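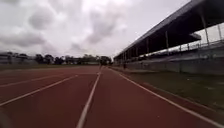
Lecture 4: Easy days and hard days
Coaching Basics, Drinelmont Evening School
Notes version 22 May 2020

These notes follow what was said in the lecture, with some additions. Please read them together with the table of training words from Lecture 3, as I will use those words without explaining them again.

1. The question

A runner who has trained for one year usually asks how to become faster. Most of them already run often enough. When we look in their training diary, we see that nearly all the runs have the same speed. It is a medium speed, a little too fast for rest and a little too slow for real hard work. In this course we call it the gray pace. The word is used in other books with other meanings, so be careful when you compare.

The lecture is about how to divide the week between easy running and hard running, and how a coach can explain this to a person who does not like to run slowly.

2. The 80/20 division

Many coaches use the rule that 80 percent of the training time is easy and 20 percent is hard. Two remarks are important.

First, the division is by time and it is not by number of runs. A session with short fast repeats contains also a warm-up, the jogging between the repeats, and a cool-down. These parts belong to the easy side. Students who forget this will write a plan which has much less hard work than they think.

Second, the rule describes a longer period. One single week can look different, for example a week before a race or a week after illness. I prefer to check it over one month.

For a beginner the rule is less useful. A beginner does not have many hours in total, and the first task is to make running a regular habit.

3. What is easy?

In the course we use the talking test. The runner should be able to say a full sentence, take a normal breath, and say another one. If only some words come out, the pace is not easy anymore.

Watches and chest belts can help, but the formulas for maximum heart rate are made for groups. For one person the result can be wrong by many beats. Heat, coffee and bad sleep also change the pulse. In August a runner may have to walk on the hills to stay easy, and this is fine.

Common mistakes on easy days:
- running with a faster friend
- trying to reach the same average as last week
- making the last part fast because it feels good
- choosing a route with too many hills

4. What is hard?

Hard does not mean as fast as possible. The runner should finish the session with the feeling that one more repeat could be done. In the Carell plan, which we read in the second lecture, the hard sessions are placed with two easy days between them. The Hettiarachchi plan puts them closer and then gives a longer rest. Both plans can work. For people with a physical job I would choose the first one, but this is my opinion and you may argue against it in the exercise.

Repeats for a runner in the first years should be controlled by effort. Times from a table can come later, after the coach has seen how this person recovers.

5. Changing the plan

Use the following signs to move a hard session to another day: pain which changes the way of running, fever, very poor sleep for more than one night, or legs that are still heavy after the warm-up. The session is moved one time only. If it is still not possible, leave it out, and do not add it to the next week.

6. Exercise

Use the diary from the Gistik running group (on paper, given out in class). It covers 3 weeks.

a) Mark each part of each run as easy, gray or hard.
b) Add the minutes and write the division in percent.
c) Write a new plan for the next week with the same total time. Change as little as you can.
d) Explain the plan to the runner in a short letter. Do not use the words threshold, zone or lactate.

Bring your letter on paper to the next lecture. We will read them in pairs before we begin with Lecture 5, Warming up.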